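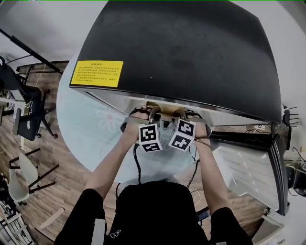

2 min read

The Florkum wrist kit promises to teach a robot by copying your hands. You strap a printed cube to each one, run the cables, and do chores. Mine was tan-object duty under the front lip of a big black appliance, a job I'd have put off until Sunday.

Straps: comfy. Cubes: you will knock them on everything. Setup took 20 minutes, 11 of them spent finding the right strap hole. At $2,000 I'd like a pouch.

Filed under: Gadgets I Talked Myself Into

2 comments

Finn Kleinschmidt: Does it do dishes yet?

Jarmo Savolainen: Mine chafed after 6 hours.

Recent posts
Darkov Mop, One Month In
The Saarinen Arm Goes Back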